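4.2 Sorting loose parts at the bench

The second group of tasks comes from the shop floor. At the Uscombe workshop, small parts that remain after an assembly job are swept together and must be sorted again before the next job begins. A new worker learns this in one morning and does it while talking to a colleague. For this reason it is often taken as a simple chore. Our results suggest that it is still one of the harder ones for a machine.

We rebuilt the task in the Praduvon simulator. The arm stands behind a wide round tray, and the parts lie on the floor of the tray in no fixed order. The arm has to pick one requested part and release it in a shallow blue bin on the same table. The parts are of mixed kinds – nuts of two colours, a thin rod, a flat six-sided plate, a small ring – and they differ in how much of them a gripper can hold. The starting layout is drawn anew for each trial.

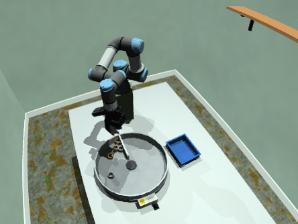 Figure 3. Sorting task in simulation: arm with gripper, round tray with mixed parts, and blue bin.

We ran 4,000 trials with the Tyagi controller, without any change to its settings between the kinds of part. A trial was counted as a success only if the requested part, and no other, was in the bin at the end. By this rule 2,637 trials succeeded. This is clearly better than our earlier controller, but no workshop would accept it, as one wrong nut in a bin can stop the work at the next bench.

The failures were not spread evenly. Parts standing alone were seldom a problem. Most of the errors came when two or more nuts were touching, so that the fingers closed on both or pushed the second one away. The thin rod caused a different difficulty. It was usually found correctly, but it turned in the grip during lifting and then fell on the rim of the bin. We looked at 300 failed trials by hand and found that in many of them the arm had chosen a reasonable part of the object to hold; the approach was simply too fast at the end.

Slowing down the last part of the movement helps, but it has a price. With the slower setting, the arm needed 5 times as long as a worker at Zevwood doing the same sorting with real parts. We therefore consider the chore as partly solved – a machine may do it overnight, when time is cheap, provided that a person checks the bins in the morning. The household tasks in the next section show a similar pattern, although the objects there are larger.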